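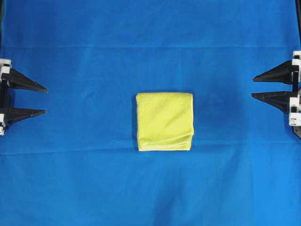

How to Fold Microfiber Towels into Squares
By Clem Paewai
May 19, 2024

A square fold keeps microfiber towels flat in a drawer and makes it easy to pull one out without dragging the rest along. It works on any rectangular towel. Very thick drying towels come out bulky and are better rolled.

Before you start

Wash microfiber separately from cotton, which sheds lint that sticks in the pile. Skip fabric softener. Dry the towels on low or hang them up, and let them cool before folding. Clear a table or counter, and spread a clean sheet over it if the surface is rough. Microfiber snags on splinters and on dry skin.

Folding

1. Lay the towel flat with the care tag facing up. Cut the tag off first if the towel will be used on car paint.

2. Smooth it from the middle outward with the side of your hand. Small ripples won't matter. A doubled-over corner will.

3. Bring one short end over to meet the other and line up the corners.

4. Turn the towel so the fold is toward you. Fold it in half again the same way.

5. Look at the shape. If it is still longer than it is wide, fold the long side in half or in thirds, whichever gets you closer to a square.

6. Press down lightly and straighten the sides. Don't iron it. Heat flattens the fibers and the towel stops picking up dust.

Storing

Put the layered edges at the back of the drawer and the single smooth fold at the front. Stacks of 10 stay upright in most drawers. I use a Stodik bin with a lid, roughly 9 inches across, and keep glass towels and kitchen towels in 2 separate piles by color.

If a pile starts to lean, turn every other towel around. The thick side of the fold is usually the cause.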